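Pondano 叠衣组二月例会纪要

主持：Jamila Barua
出席：Imtiaz Begum、Ashraful Bepari、Ifeanyi Nwachukwu
记录：Anwara Munshi
列席：无。Özkan 那边本来要派人接入，会议链接发了，人没来，后来回信说看成了下个月。
开始时间：下午两点过一点，投影仪不认 Ashraful 的电脑，换成 Imtiaz 的以后认了，但是字很小。

一、上次纪要的遗留

上次纪要有一处更正。Ifeanyi 指出，“策略已能稳定叠好球衣”这句话他没有说过，他说的是“策略已能稳定地碰到球衣”。记录人核对了手写笔记，两种读法都成立。按 Ifeanyi 的说法改。

遗留事项逐条过：

Dredari 标注工具的撤销键。已修。之前按一次撤销会把整条轨迹的标注都退掉，现在只退一步。Imtiaz 认为应当早点告诉他，他上个月为了避免按到那个键，把它从键盘上抠下来了。键帽尚未找到。

评测前的衣物初始摆放规程。初稿有了，见第四项。

与 Özkan 的数据共享格式。双方各自认为在等对方。Jamila 会后写信，先问清楚究竟是谁在等谁。

论文题目。继续挂着。目前的题目有一个冒号，Jamila 能接受；Ifeanyi 提议的题目有两个冒号，她不能接受。

二、Broslow 切段方法：进展

Ashraful 汇报。为了没参加上次会的人（即 Imtiaz，他当时在修键盘），先复述了一遍想法。

我们手上有 700 条双臂叠衣示范。以前训练时把每条示范当成一整段，从第一帧学到最后一帧，每一帧的分量一样。问题在于叠衣服这件事里，真正决定成败的时刻很短：手指插进布里、捏住、提起来，然后是一大段谁都能做的搬运。模型在搬运上学得很好，在捏布上学得很勉强，平均损失看上去却很漂亮。Ashraful 把那张损失曲线放出来的时候，大家都表示确实漂亮。

Broslow 的做法是先按夹爪开合和腕部相机里布料的位移把示范切段，再给每一段定权重。夹爪动作和布料位移同时变化的地方叫“接触段”，权重提高；夹爪不动、布也不怎么动的地方叫“闲段”，权重降低；其余的归“搬运段”，维持原样。切段不需要人工标注，Dredari 只用来抽查。抽查结果总体说得过去，争议集中在接触段的起点。

起点的争议占了会议相当长的时间，摘要如下。

Ashraful 的规则以夹爪开始闭合为起点。Ifeanyi 反对，他认为手指在闭合之前就已经在干活了。操作员往往先让两根手指张开，扎进布堆里，轻轻推一下，把布挤出一个褶子，再去夹那个褶子。推的那一下没有任何开合动作，按现在的规则会被划进搬运段，而搬运段里恰好没有东西被搬运。他举的例子是那件红球衣：平着的布面手指很难下手，凡是抓得好的示范，几乎都是先弄出一团能夹的东西再夹。

Ashraful 说这个他承认，但如果把推布也算进来，起点就得靠布料位移判断，而布料位移在腕部相机里很吵，因为相机自己也在动。Ifeanyi 说那就减掉相机的运动。Ashraful 说减掉以后剩下的东西他看过了，大部分是印花。球衣上的号码颜色深、描了白边，是整幅图像里最好跟踪的东西，光流全都长在它上面；没有印花的地方，红布接着红布，跟踪点一个个走丢。于是系统认为数字在动，布没有动。

Jamila 问：数字印在布上，数字动了，布怎么会没动。Ashraful 说这正是他上周问自己的问题。

讨论后的处理办法：保留夹爪闭合作为硬起点，另外往前加一小段“预接触”，长度由指尖附近的图像变化决定，只看两指之间和紧挨着手指的区域，其他地方一律不看。Ifeanyi 满意。Ashraful 说他可以实现，但不保证喜欢。

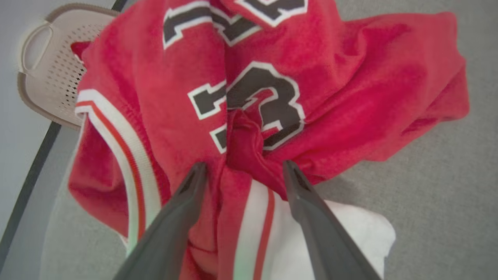 三、四组对照的结果

Imtiaz 汇报。共 4 组配置，同一份数据，同一套网络，同一个人摆衣服：

甲组：整条示范，不切段，权重一律相同。即去年一直在用的做法。
乙组：Broslow 切段，接触段加权，闲段降权。
丙组：与乙组相同，外加把腕部相机中“看不到布”的帧全部删掉。
丁组：与乙组相同，看不到布的帧保留，但遮住腕部画面，只给头部画面。

每组跑了将近 90 次真机评测。Imtiaz 强调评测顺序是打乱的，他自己在按开始键之前不知道是哪一组。Ifeanyi 问他在按完开始键之后多久能猜出来。Imtiaz 说甲组很快，因为甲组喜欢在衣服上方停一会儿，好像在考虑别的职业。

结论先说：乙组明显好于甲组，丁组与乙组接近，丙组最差，差到 Imtiaz 重跑了一遍，重跑还是差。

乙组的改进主要体现在第一次抓取。甲组经常合拢手指以后两指之间什么也没有，然后照常抬臂、照常平移、照常在目标位置松开，动作十分完整，只是缺一件衣服。这类情况我们内部叫“空手而归”，乙组里少了很多。第二次抓取的改进要小一些，Ashraful 认为是因为第一次抓完以后布的形状千奇百怪，示范数据覆盖不到。大家同意这个解释，也都注意到这个解释对任何结果都适用。

折叠步骤本身四组没有拉开差距。对这一点，Jamila 的意见是论文里必须写，并且要写在正文里，写进附录等于没有写。

丙组为什么差，讨论如下。

删掉看不到布的帧，是 Jamila 上次会上的提议，她请记录人注明这一点，现注明。当时的理由听上去很充分：腕部相机经常朝着别处，画面里只有墙和台面，既没有衣服也没有动作目标，留着它们无非是让网络花力气去记住背景。全组一致通过。

实际跑起来，丙组的机械臂在衣服附近表现正常，一旦臂抬高、腕部相机里没有布了，它就不知道该往哪儿走。它从来没有见过这种画面。训练数据里，世界由布组成；抬起手来，布不见了，世界也就结束了。有几次它停在半空，手指合着，一直停到超时。还有一次缓慢转向墙，Imtiaz 说他等了一阵，想看它要对墙做什么，最后没有做什么。 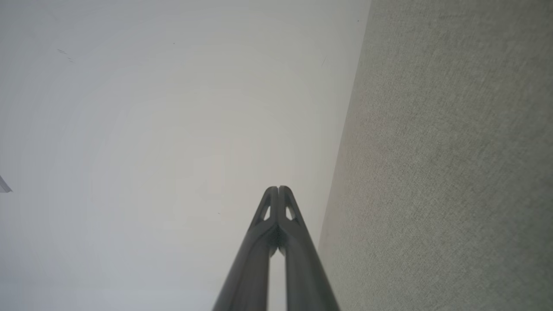

Ifeanyi 的看法是，所谓没有信息的画面其实有一条很要紧的信息：我现在离衣服很远。对人来说这不用学，对网络来说，这一条只能从那些被我们嫌弃的帧里来。两个平面的交界线在画面里怎么倾斜、手指是张着还是合着，都能大致告诉它腕部此刻是什么姿态。把这些帧删掉，等于把“回家的路”删了。

Ashraful 补充，丁组正好可以用来检验这个说法。丁组在同样的时刻遮掉腕部画面，只留头部画面，结果和乙组差不多，说明回到衣服上方这件事靠头部相机也能完成，前提是训练时给过这样的时刻。因此丙组的问题主要出在缺了那段时间，腕部画面本身的内容可能没有 Ifeanyi 说的那么重要。

Ifeanyi 不同意“没有那么重要”，认为差不多不等于一样，要求单独看头部相机被手臂挡住时的情形。Imtiaz 说这类录像有，但他没有分出来。Jamila 请 Imtiaz 分出来。Imtiaz 问什么时候要。Jamila 说投稿之前。Imtiaz 问投稿是什么时候。此问题转入第六项。

关于统计。Jamila 问各组差异能不能直接报成功率。Imtiaz 说能，但成功的定义还没有定，见第四项。他目前在表里填了一版严格的，一版宽松的。按宽松那版，四组看上去都很有前途；按严格那版，大家都不太想看。讨论认为两版都报，严格的放在前面。Ashraful 弃权，理由是他要拿这张表去见他的父母。

四、评测规程

初始摆放。现行做法是评测人把衣服从洗衣篮里拿出来，“随意”扔在灰色台面上。Ifeanyi 看了一批录像以后发现，Imtiaz 的随意有明显的个人风格：衣服大多落在左半边，领口多半朝外。Imtiaz 说他是右撇子。Ifeanyi 说示范采集那阵子也是 Imtiaz 在扔，所以训练和评测用的是同一只右手，由此得出的泛化结论只对 Imtiaz 成立。

决定：评测改由 2 人轮流摆放，其中一人必须没有参加过示范采集。符合条件的人目前只有记录人。记录人表示自己来开会是为了写纪要的。决定不变。

摆放时不再使用“随意”一词，改为“提到台面上方松手，不得整理”。Imtiaz 问如果衣服滑到地上算不算。算作废，重来，不计入机器人的失败，计入摆放者的失败，但摆放者的失败不写进论文。

衣物种类。现有的评测以红球衣和白色布料为主，常常叠在一起放。Ashraful 认为红白混放很有价值，因为切段算法在这种场景里会出一种单独的错误：白布压着红球衣，手指夹的是白的，带动的是红的，位移检测报告说抓取成功，至于成功抓了哪一件，它不发表意见。球衣的包边又偏偏也是白的，中间一条红线，近看和旁边的白布混在一块儿，网络有时去抓包边，有时去抓白布，从动作上分不出它到底想要哪一个。

Jamila 问这算失败还是算歧义。讨论后定为：任务指令里点名的那件没有离开原处，算失败；两件一起被提起来，算部分完成，单列；提错了，但提得很好，仍然算失败。Ashraful 希望给最后一种情况一个体面点的名称。没有通过。

“叠好”的定义。此前三次会议都讨论过，这是第四次。摘录各方立场：

Jamila：边缘大致对齐，形状接近长方形，能拿起来不散。
Ifeanyi：“大致”和“接近”不能出现在规程里。
Imtiaz：能拿起来不散这一条，他自己在家里也做不到。
Ashraful：建议用折叠后的投影面积与展平面积之比。
Jamila：揉成一团的面积比也很好看。
Ashraful：收回建议。

最后采用折中方案：两名评分人看结束时的照片独立打分，评分人不知道配置编号，意见不一时请第三人。照片一律用头部相机拍，机械臂先退开，免得又出现手臂挡着半件衣服、评分人凭信念给分的情况。

五、双臂分工与“等待”的问题

Ifeanyi 汇报，内容是切段以后意外看到的一个现象。他在会前说大约讲几分钟，这一项实际占去的时间比前四项都长，以下为压缩版。

原来的切段是按整台机器来的，即任何一只手有接触就算接触段。Ifeanyi 把左右臂分开切了一遍，发现两边的节奏差得很远。在相当多的示范里，左臂在布上忙，右臂在一旁张着手指，什么都不做。操作员是一个人控制两只手，注意力放在左边时，右边就晾着。晾着的姿势各式各样，取决于操作员上一次想起它是什么时候。

问题在于网络不知道这是晾着。它看到右臂在某个位置一动不动，手指张开，就认真地去学在这个位置一动不动、手指张开。学得相当好。评测时左臂已经把布理好，正该右臂过来接，右臂还在忠实地再现操作员走神的样子。 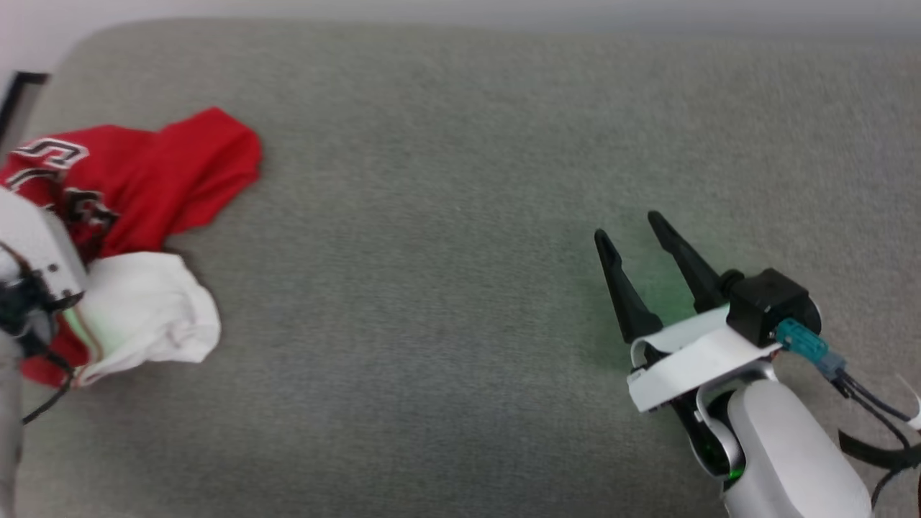 按整台机器切段时，这种时刻因为左臂有接触，整体算接触段，权重还被提高了。也就是说，Broslow 目前的版本在奖励发呆。Ashraful 请求换一种说法。改为：Broslow 目前的版本对非活动臂的静止动作赋予了过高的权重。

Ifeanyi 的修正方案是左右臂各自切段、各自加权，损失也分开算。活动臂在接触段时加权，另一只臂按自己的状态走，闲着就降权。他用一小部分数据试训过，右臂在等待时不那么固执了，会提前朝衣服靠过来一点。样本很小，他不愿意报数字，大家也没有勉强。

Ashraful 担心的是反过来的情况：有些静止是有用的。比如左臂按住布，右臂去拉，左臂的静止是整个动作的一部分，一松就全散了。如果一律把静止降权，模型会学到按住布是不重要的事。

这一点讨论得比较充分。目前能想到的区分办法有以下几种：

看夹爪的状态。手指夹着东西不动，算有用的静止；手指张着不动，算等待。简单，大多数时候对。例外是用手指压着布、并没有夹住的情形，示范里不少见。

看关节力矩。压着布的臂力矩与悬空的臂应当不同。Imtiaz 说力矩数据有，但噪声的大小和布的重量是同一个量级，他怀疑最后量出来的是线缆。那捆黑线确实挂在臂上，而且每次挂得不太一样。

看腕部相机里有没有布、布离指尖多近。这又回到第三项的教训上：看得到布的帧和看不到布的帧都要留，但可以拿来做判断。Jamila 认为这条最顺，因为已经有现成的检测结果可用，丙组总算不是白跑。

问操作员。Ifeanyi 提出的，被问的操作员即 Imtiaz。Imtiaz 当场看了三段录像，对其中一段说是有意为之，一段说不记得，一段说那天他在接电话。

决定：先用夹爪状态加布料距离的组合规则，Dredari 里加一个“按压”标签，抽查时人工补上。抽查由 Ashraful 和 Imtiaz 各做一半，中间有一部分两人都做，用来看彼此一致的程度。Imtiaz 不得标注自己采集的、自己又不记得的段落。

关于夹爪旁边那点绿光。Ashraful 提到评测时灰色台面上会映出一块绿色，白布靠近手臂的地方也会带一点绿，担心网络拿它当线索：绿的地方就是手在的地方。Jamila 说手在的地方确实是绿的，这条线索没有错。Ashraful 说万一以后换了台面、换了灯，就错了。Ifeanyi 建议训练时做颜色扰动，顺便把红色也扰动掉，现在的模型对红色的感情过深。同意。扰动幅度由 Ashraful 定，定完写下来，上次他定完没有写下来。

六、论文与时间安排

Jamila 的想法是把第五项并进正文，作为 Broslow 的完整形式，第三项的四组对照作为动机。这样故事是：均匀权重不行，切段加权好一些，删帧是坑，分臂切段补上剩下的洞。Ifeanyi 赞成。Ashraful 赞成，但指出“剩下的洞”这个提法需要有证据说明洞补上了，而目前的证据是 Ifeanyi 一次不愿报数字的试训。

需要补的实验：

分臂切段的完整训练，用全部 700 条示范，评测次数与前四组一致，按新规程摆放。
分臂切段，不使用“按压”标签，作为对照。
头部相机被遮挡时乙组与丁组的比较，用已有录像，不必重跑。

Imtiaz 问前四组要不要按新规程重跑。沉默了一阵。Jamila 说严格来讲要。Imtiaz 说他知道严格来讲要，他问的是要不要。最后定为甲组和乙组重跑，丙组和丁组保留旧结果，在文中写明摆放规程不同，不与新结果放在同一张表里。Ifeanyi 对此保留意见，认为丙组也应当重跑，因为审稿人一定会问。Jamila 说审稿人一定会问的东西很多，先做问得最狠的那个。

相关工作一节由 Ifeanyi 写。他上次写的那一节比方法部分还长，这次请控制。

Özkan 的署名问题等 Jamila 的信有了回音再谈。

投稿时间：讨论了，没有定。Imtiaz 请求把“没有定”写进纪要。

七、其他

左臂线缆。有一次评测中线缆勾住了衣服，衣服被线缆提了起来，动作流畅，位置准确。按第四项的规程，此次不算成功，Ashraful 再次提出异议，再次没有通过。Imtiaz 会重新固定线缆。

球衣。Jamila 问能不能再买几件不同颜色、没有印字的。Imtiaz 说可以。Ifeanyi 说没有印字的太容易看出光流有多差，建议印字和不印字的都买，然后两边都报。同意。颜色避开红、白、灰。

评测日志里的备注栏。请各位写与评测有关的内容。上个月的备注里有一条是“它又来了”，四个人都看过，包括写的人，没有谁能说明指的是什么。

八、待办

Jamila Barua：给 Özkan 写信，问清数据格式和谁在等谁；改论文提纲；把第三项中折叠步骤无差别的结论写进正文。

Ashraful Bepari：在 Broslow 里加预接触段；定颜色扰动幅度并写下来；Dredari 加“按压”标签；抽查一半。

Imtiaz Begum：按新规程重跑甲组和乙组；把头部相机受遮挡的录像分出来；固定左臂线缆；买衣服；抽查另一半；找键帽。

Ifeanyi Nwachukwu：分臂切段的完整训练；相关工作一节，控制篇幅；把评测规程里的“大致”和“接近”圈出来交给 Jamila，由她决定是否保留。

Anwara Munshi：学习摆放衣服；整理本纪要。

下次例会仍在下午同一时间，投影仪由 Imtiaz 提前试好。有更正请在下次会前发给记录人，口头说过的更正请再写一遍。

散会时间未记，当时记录人正在台面那边练习松手。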